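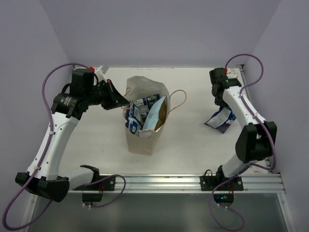
Restaurants should stop printing two prices for the same sandwich, one for people who sit down and one for people who carry it home. I have been eating my way through the lunch places in Linden for long enough to have opinions on this, and the habit is spreading.

Cutholm Grill was the first one I noticed. The pork sandwich is $14 at a table. Order it to go and there's a packaging fee, then a "kitchen support" line, then a tip screen that starts at a number I would leave for a very good dinner. The sandwich is the same. I've had it both ways in one week. At home the bun had gone soft and the slaw was warm, so if anything I paid more for less.

I understand that boxes cost money. So do plates, and the person who washes them, and the heat in the dining room in November. A place that wants to cover its boxes can put the cost in the menu price like it does with napkins and salt. I would pay another dollar without thinking much about it. What bothers me is finding out at the register.

Skustilley, over by the river, does it right. One menu, 29 items, one price for each. They also tell you what not to take home. Ask for the fried perch to go and the counter will suggest the baked one, and they're right, because fried fish in a closed box is finished after ten minutes. Fries are the same story. I wish more kitchens would admit that some dishes don't travel and leave them off the takeout menu.

Shahbazi goes further and builds the food for the trip. The rice comes separate from the stew, the herbs are in their own wrap, and the bread is folded in paper so it can breathe. I drove an order home on a Thursday, got stuck at the crossing, and it was still a good dinner. That place has 60 seats and I doubt half of them are filled on a weeknight, but there's always a line at the pickup shelf.

Some owners say carryout customers don't buy drinks or dessert, so the money has to come from somewhere. Fair enough. Then sell me a dessert. Put a slice of pie by the register - I'll take it nearly every time. A fee with a vague name just makes me check the receipt, and after that I start checking the other places on the block.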